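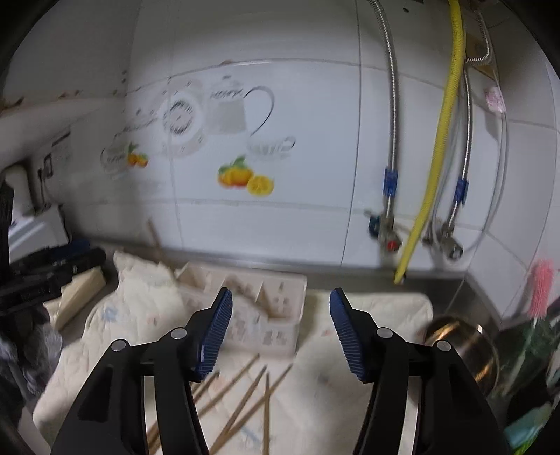

Players wanted for Stosano, an evening of slow music

Lurnine is looking for 5 players to join a new ambient group for a run of live recordings this November. The group is called Stosano and plays long, quiet, mostly improvised sets with no written parts.

We are after bowed strings, a clarinet or bass clarinet, a harmonium or small pump organ, and electric guitar played softly. If you play something else that can hold a note for a long time, write to us anyway. You don't need a degree or a list of past gigs. You do need to be able to listen, leave gaps and stay in tune at low volume.

Rehearsals are on Monday evenings at 7.30pm in the upstairs room at Masson. There is a piano there, tuned to 442, and a small PA. Please bring your own pedals, leads and stand. The room is up 22 stairs and there is no lift, so tell us if that is a problem and we will move to the ground floor. 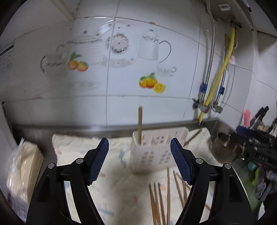

Each set is played straight through and recorded in one take. The best of them will come out as a download on the Clindar label, with a short run of CDs. Players get £142 for each recorded set and an equal share of any sales. Travel within the county is paid on top. Rehearsals are unpaid.

To apply, send us one unedited recording of you playing alone, ten minutes at most, and a few lines on what you listen to. Phone recordings are fine. Please say which Mondays you can't do. We reply to everyone, usually within a fortnight.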